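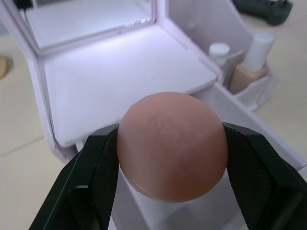
Grasp planner update: wrist view now drives the final approach

The March release of the Pirance planning stack changes how the arm handles the last stretch before contact. Until now the overhead view picked a grasp point and the arm ran to it without looking again. Small errors in calibration were enough to push a round item out of the fingers. The new version takes over from the overhead view 90 millimeters above the target and corrects the path from the wrist camera until the fingers close.

We have been tuning it on a cosmetics table at the Zesdale lab. The items there are small and smooth, and many of them are white, clear or pink. A soft sponge has to be held without crushing it, so the gripper node now reads motor current and stops closing when the load levels off. The limit is set per item class in the grasp file.

The planner also has a new "open and look" state. Before each approach the fingers spread fully, the arm pauses, and the segmentation model runs on whatever shows between the fingertips. White boxes and trays gave us trouble in January, when the model merged their walls with the pale tabletop. We retrained on 1,545 labeled wrist images, with out-of-focus views included on purpose.
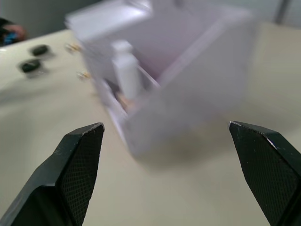 Clear containers

Transparent items are still the weak spot. Depth readings pass through the plastic and land on whatever is behind it, so the planner used to aim too far back. The Escobedo module now looks for an opaque part first, such as a white cap or a printed label, and builds the grasp from there.
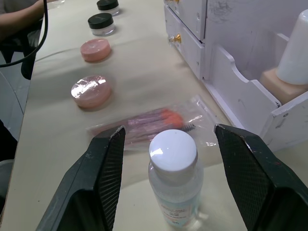
Plastic packaging behind a bottle can still confuse the outline, and in that case the planner asks for a second view from a different angle. It will try 2 extra views before it skips the item and logs the reason.

Upgrading from the old Zollow config format takes one command, and the converter keeps your existing speed limits. Check the finger offset afterward, as the sign on the y axis has changed.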